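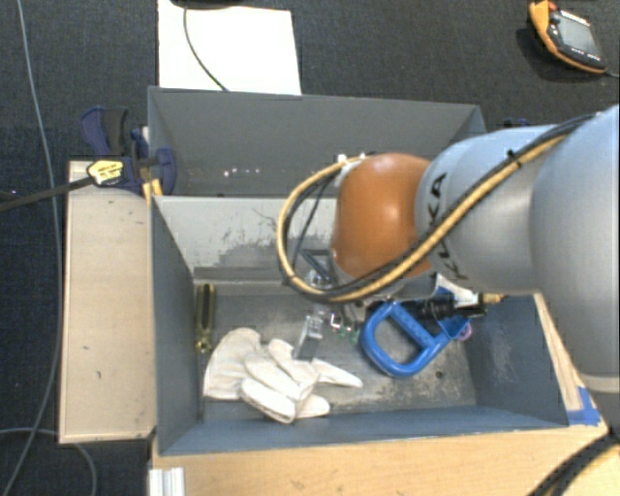 Moving returns sorting to an arm: what should we settle with staff first?

Posted in Workplace Changes by Marisol Robles

I am employed as a shift supervisor in the tool returns department of an equipment hire firm in Cotdale. Customers bring back mixed boxes of hand tools, gloves and fittings, and a team of 12 people empties, checks and sorts them. The firm handles over 3000 returned items in a normal week.

Management has informed us that a robot arm will take over the picking stage. It is to lift items one at a time from a metal bin, after which a person will inspect them and decide whether they are cleaned, repaired or scrapped. We have been told in writing that there will be no redundancies. We have been told very little else.

My team has asked me the following, and I would be grateful for advice from anyone whose department has been through a similar change.

Will the job descriptions have to be rewritten, and should this be done before or after the trial? Who ought to be permitted to clear a jam or a dropped item? Is it reasonable to ask for the pace of the line to be agreed with us, given that at present each person sets their own? Lastly, two members of the team have lifting restrictions and were given the inspection bench for that reason. They are anxious that everybody will now want the bench.

I should add that relations here are good and I would like them to remain so.

Bouchra Belhaj

Our department at Traltstead introduced arm picking for mixed small goods, and I represented the staff side during the consultation. I shall take your points in a slightly different order.

Pace. Yes, it is reasonable, and I would treat it as the most important matter on your list. Before the change, our sorters slowed down for an awkward box and made up the time on an easy one. Afterwards the items arrived steadily and the person at the bench had no such freedom. Complaints of sore necks and tired eyes began within the first month. We settled on a holding tray between the arm and the bench, together with a pause control that any inspector may use without giving a reason. Ask that use of the pause is not recorded against individuals. Ours was at first, and people stopped using it.

Clearing jams. This should be restricted to named persons who have been trained and signed off, and there must be at least one on every shift, breaks included. The procedure should state how the arm is made safe before anyone reaches into the bin, and it should be written by whoever is responsible for safety at your site with the supplier's instructions in front of them. Please do not allow a custom to grow up in its place. Soft and crumpled items such as work gloves were a frequent cause of stoppages for us — far more so than screwdrivers — and it is very tempting to put a hand in for a glove.

Job descriptions. We agreed an interim description for the trial, with a fixed review date, and a final one afterwards. The interim version said plainly that inspection was skilled work. This mattered later when grades were discussed, as the first draft from management had described the bench as "machine minding".

Your two colleagues. Any adjustment already agreed with them should be confirmed in writing before the trial starts, and kept apart from the general rota. Do not leave it to goodwill. I would also have the bench itself assessed again, as standing at it for a whole shift is different from standing at it for part of one.

Eliseo Becerra

Get everything in writing. We were promised retraining and it was a 53-minute video.

Qianru Yuan

I manage a returns hall and write from the employer's side. I agree with most of what Bouchra Belhaj has set out, although I would question one point. We do record use of the pause, by station and by hour, with no names attached. The figures showed that late afternoon was the worst period, and we altered the rota accordingly. Without a record we should not have known. It is a matter of who sees the information and what they are allowed to do with it, and that can be put in the agreement.

There is one further matter that your list does not mention. Sorting by hand was a sociable task. Four or five people stood at one table and new starters learned from those beside them. Once the picking had moved to the arm, our inspectors worked singly, and the newer ones no longer knew what a worn thread or a cracked handle looked like until they had passed several. We now place two inspectors at each bench for part of every shift. It costs us some output. I would ask your management how training on the bench is to be done, and who is to be given time to do it.

With regard to timing, ask that the trial include a busy period. Ours ran in June, when returns were light, and the rota we drew from it had to be abandoned.

Reply from Marisol Robles

I am obliged to all three of you. The pause control and the interim description will be raised at our next meeting. We had not considered the question of newer staff at all, and I have asked for it to be added to the agenda. The trial dates have not yet been confirmed.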